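The arm is the part everyone wants to talk about, and I understand that, I really do, but the folks at the Kiltcombe shop will tell you it was the small stuff that ate their first budget. They had set aside $2000 for everything that wasn't the robot -- bins, clamps, cables, a decent table -- and by April they had spent 3000. Clamps alone came to $438, which still makes people wince over coffee!

So if you're planning a picking cell of your own, do what Oltthorpe did the second time and price the table first. Get 3 quotes, ask about spare cables, and leave yourself a little room for the things you'll only think of once you've started.

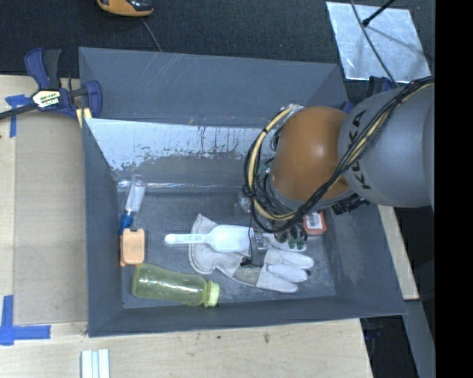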